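# Savar Two-Arm Bench — club kit, page for teams

Last edit 2018-11-17, Ngọc M. Prices and the loan list are at the bottom. Read the clamp part before you order anything.
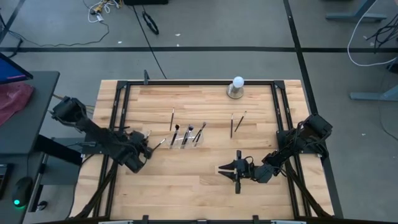 ## What it is

A tabletop bench with two small arms facing each other, made for the Umholm student robotics club and now sold/loaned to other clubs at cost. You get the rail frame, both arms with grippers, mounting plates, cables, and a bag of practice objects. You do NOT get a table. Ours is a butcher-block top, light wood, holds up fine.

We use it for the pick-and-place class and for the Plaren Cup, the two-arm sorting event. Most teams this season are on the brush task: slim makeup brushes, clear holder with curved ends, arms put the loose brushes in the holder. Sounds easy. Thin handles roll, clear plastic is hard to see for the software, and the holder tips if you come in low.

## In the box

- black metal-profile rails — back, front, two pairs for the sides
- corner brackets for the back rail
- 2 arms, left and right, already assembled (labels under the base)
- 2 grippers, pointed fingers
- 2 mounting plates
- base cables, 1 per arm, the thick ones
- hex keys, spare screws, rubber pads
- practice bag: clear brush holder, mixed brushes, felt squares, cork

Not in the box: computer, monitor, table, light, power strip. Bring your own camera and stand if your team does vision.

## Specs, short version

| | |
|---|---|
| Arms | 2, facing |
| Gripper fingers | 2 per arm, swappable |
| Max load per arm | 200 g, less at full reach |
| Setup time | 30 min with two people |
| Price, full kit | $690 |
| Loan | free to member clubs, 4 weeks |

Load number is for a slow move with the elbow bent. Stretched all the way out, keep to brushes, pens, felt, that kind of thing. Stalled motors are not covered, see Returns.

## Setting up

1. Table first. Has to be solid, no folding tables. Walk space on both sides — the upper joints swing out past the table edge and will hit a person or a chair.
2. Lay the rails out loose. Back rail on the far edge, side pairs down the sides, front bar nearest you. Don't tighten yet.
3. Corner brackets. Finger tight, square it up, then hex key.
4. Plates on the side rails, one left one right. Slide them till the grippers can both get to the middle of the table.
5. Arms on plates. Two people for this, one holds and one screws.
6. Clamp the front bar. Check the clamps again after the first hour of running, they creep.
7. Cables down and away from the arms. Leave slack at the elbow or the thin wires pull out when it folds.
8. Power last. Hands off the table when it homes!

If an arm homes to the wrong side you have left and right swapped. Everybody does it once. Power off, swap the plugs at the computer end, try again.

## The brush task (Plaren Cup rules, our summary)

Full rules are on the Cup sheet, ask Giang Hoàng for a copy. What matters for the kit:

- Holder starts near the center, some brushes already standing in it. Loose brushes start flat on the table
- Either arm can pick. Handing over between arms is allowed and scores extra
- Brush must stand in the holder by itself after the gripper lets go
- Knock the holder over = run ends
- No tape, glue or putty on the holder. Felt under it is ok
- One person at the keyboard, the rest of the team behind the line on the floor

Tips from last year's class. Grab the handle well below the bristles, heads squash and the brush twists. Go slow over the holder. With one arm working, park the other one high and open, out of the way. If two brushes lie close together take the outside one first or you'll drag both.

Estíbaliz Rivas wrote a starter script that does a single brush start to finish with fixed positions. It comes on the stick with the kit. Rewrite it, don't enter it as is, the judges know it by heart.

## Fingers and pads

Standard fingers are pointed and good for thin stuff. Wide fingers (loan only, one set) are better for the bulb-and-base task, round things slide off the points. Rubber pads wear out, change them when brushes start turning in the grip. Pads peel off with a fingernail, clean with alchohol before sticking new ones.

Don't file the fingers. Bảo Đoàn can print replacements in a day if you send him the sketch.

## Common problems

**Arm shakes when reaching.** Plate screws loose, or the table is. Tighten before touching any settings.

**Gripper closes but drops the brush.** Old pads, or you're gripping the ferrule. Move down the handle.

**One arm drops out mid run.** Base cable. Push it all the way in, it clicks. If it does it again swap cables between arms and see if the problem moves.

**Works in the morning, misses in the afternoon.** Window light. Pull the blinds, re-do the color settings. Vision teams only.

**Arms bump in the middle.** No collision check in the starter script. Add a wait so only one arm is past center at a time. Slower but you keep your fingers (the robot's).

## Loans

Member clubs only, one kit per club. Pick up and drop off at the Umholm workshop, we dont ship loans. Bring a box with a lid, and a second person. Count of screws is not checked, cables are.

No loans the first two weeks of December, all kits are held for the Cup. After that the waiting list opens again, Yamila Figueroa keeps it.

## Buying

Full kit only for now. Single arms maybe in spring, depends on parts. Schools can pay by invoice, put "Savar bench" on it and the name of the teacher.

Lead time is 30 days from payment. Longer if you want the rails cut to another size, send the inside measurement of your tabletop and not the outside one please.

## Returns

Unused kits, 30 days. Used kits, talk to us. Not covered: stalled motors, cut wires, filed fingers, anything dropped off the table. We'll repair most of it for the cost of the parts.

## Still to do on this page

- rail drawing with hole spacing
- link to Cup sheet when the new one is up
- cable lengths — Bảo is measuring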